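Robot arm at Duvwood stopped after gripper fails to close

KURKISBY, 12/12/22 – The furniture parts maker Duvwood has stopped one of its robot arms after the gripper did not close when it was told to, and a box of metal fittings fell beside a packing table. No one was hurt.

The fault happened at the end of the early shift. According to the company, the control screen showed a closed gripper while the two fingers were in fact still open. The arm continued its movement and the box, which weighed eight kilos, slid from the edge of the table to the floor.

"The arm did what the program said, but the signal from the gripper was wrong," said Tineke Desmet, who leads maintenance at the plant. "We do not want to start again before we understand why." Her team is now repeating the same movements in a computer simulation, with the fingers held open, to see at which point the program should have stopped.

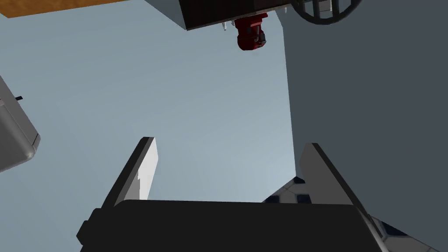 Can the same fault appear on the other arms in the plant?
Duvwood says it cannot exclude this, and the other arms will run at reduced speed until their sensors are checked.

The gripper was supplied by Maes and had made around 700 lifts since its last service in June. A first inspection found a worn cable at the wrist of the arm. Maes has asked for the part and will examine it in its own workshop.

The work council has asked for a wider safety zone near the packing tables. At present the yellow line on the floor is 64 centimetres from the table edge, and workers say that this is too close when the arm turns. The management has agreed to measure the area again this week.

Orders for the customer Bistaswood are being packed by hand for now – a delay of one or two days is expected.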